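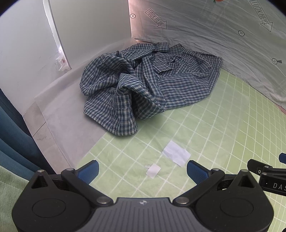

*A checked shirt on the green grid mat, with two grippers nearby.*

## Rules for robots that do laundry

A shirt is a tricky customer. It has sleeves, a collar, a row of buttons and no intention of keeping its shape. Before a robot goes near one, it needs some rules, and so do the people.

Manaia McPhee writes the rules at Praketti, where a robot called Climby is learning to fold. Her first list had 32 rules. Everyone forgot most of them by Tuesday, so now there are 11. These are the ones kids ask about.

**Hands out.** If the gripper is switched on, your fingers stay behind the line. Climby can't tell a thumb from a cuff, and you'd like it to stay your thumb.

**Squeeze gently.** A robot's grip is measured in newtons. Climby's limit is 35, and it isn't allowed to vote on that. Soft pads on the fingertips help as well.

**Know where stop is.** Every robot at Praketti has a big stop button. Any person may press it, even the new person, even if they were only a bit worried. You don't get in trouble for pressing it. You do get in trouble for hanging your hat on it.

**One shirt at a time.** Grown-ups break this rule at home constantly. Robots may not.

**Use plain old mess.** It would be easy to practise on shirts that are already flat. Yours probably aren't. Look at the folds in that checked one! Climby has to practise on some 300 crumpled heaps before it gets a go at the Henare sports club's jerseys.

**Write down the flops.** If a sleeve ends up inside out, it goes in the Grirach, the fat notebook by the door. Leaving out the bad tries is cheating.

### Your turn

Pick a chore you don't like. Write three rules for a robot doing it, then ask someone to follow them exactly. Stand back a little.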